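Osow Mail Counter, Kerurville: Common Questions

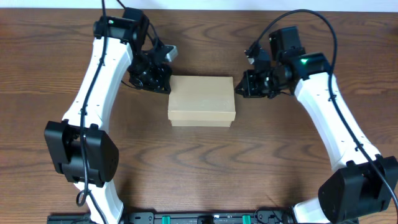
A small cardboard box on a wooden tabletop.

How long will you hold my package?
Seven days from arrival. After that it goes back to the sender.

Can someone else pick it up?
Yes. They need your pickup code and their own photo ID.

Do you sell boxes?
We carry 4 sizes. Tape is sold separately.

Can I reuse an old box?
Yes, if the corners are firm. Cover or remove old labels.

What if my package is damaged?
Keep the wrapping and ask for Nabila Helmy at the counter within two days.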